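Skendeck Park to Host Sensory-Friendly Match in April

14 September 2025

The Dunbar soccer club will set aside one home match next spring for fans who find a normal game day too loud or too crowded, the club announced this week.

The match, against Cidthorpe, is scheduled for April at Skendeck Park. The stadium announcer will work at a lower volume, goal music will be switched off, and there will be no drums or air horns in the east stand. Floodlights will be brought up slowly before kickoff instead of all at once.

It is the first time the club has changed its game day routine for a full league match. Last season it tried a smaller version at a preseason friendly, with one quiet section behind the south goal. The section sold out, and several families wrote to the club afterward to ask for a second date.

"The letters we got were very practical," the club said in a statement. "People told us which gate was hardest to get through and where the speakers were too close. Most of what we are doing in April comes straight from those letters."

Gates will open 15 minutes earlier than usual for ticket holders in the quiet sections. Fans in those sections will enter through Gate 4, where bags will be checked at tables and the metal detector arches will not be used. Re-entry will be allowed until the end of halftime. The other gates will run on their regular schedule.

Two rooms under the main stand will be turned into calm spaces for the day. Both have windows onto the field, so fans can step away from their seats and still follow play. Ear defenders will be available to borrow at the Gate 4 desk, with no deposit needed.

Skullia, the company that handles ticketing for the club, will add a page with photos of the entrance, the seats and the calm rooms, so visitors can see the route before they travel. The page is due to go live when single-match tickets go on sale. 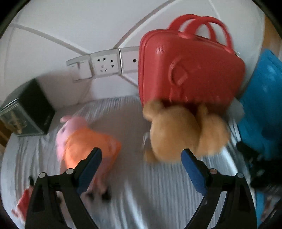
The club has also relaxed its bag policy for the match. Supporters in the quiet sections may bring a small backpack, a folded blanket and food from home, all of which are normally turned away. Comfort items are welcome too, and a teddy bear or a pink plush toy from a child's bed will go through the gate without any questions. Hard toys that could be thrown onto the field are still not permitted, and neither are glass bottles.

Tickets in the quiet sections will cost the same as other seats in the stand. Each buyer may add one free companion ticket. Season ticket holders who usually sit in the east stand and would prefer to keep their drums going can move to the north stand for the day at no charge.

Parking in Lot 2 will be held for quiet section ticket holders until kickoff. Requests for accessible spaces should be made through the club's ticket office before the day of the match.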